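Kitchen and counter walk-through, Rukstead rental
Elif Naz Uçar, April 7, 2024

I do this same round every time a tenant moves out, and I'm putting my notes up in case they help another small landlord. Steal whatever you like!

Smoke alarm - OK. Pressed the button, nearly jumped off the stool.
Outlets by the sink - OK. Both trip and reset the way they should.
Water heater - OK, set a little high. I turned it down.
Under-sink pipes - needs work. There's a slow drip at the trap, so I left a bowl under it and called Gökçe Plumbing (they can come in June, which is no good to me, so I'm calling Irlow next).
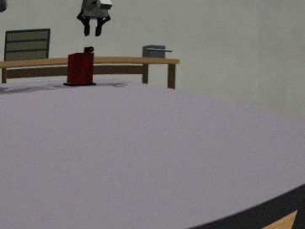
3 min read

Counters - OK. I like them clear before anyone moves in, with nothing parked near the stove. Run your palm along the back edge where it meets the wall and feel for gaps in the caulk. I found one, around 10 inches long, and filled it that evening.
Stove - OK, but the left rear knob is stiff. Weltell wants 25 dollars for a new one, and I'm still grumbling about it.
Fire extinguisher - replace. The needle was well out of the green.
Window latch - OK after some oil and a lot of wiggling.
Back door - needs work. It sticks at the bottom and I had to shoulder it open, so that's first on my list for the next visit.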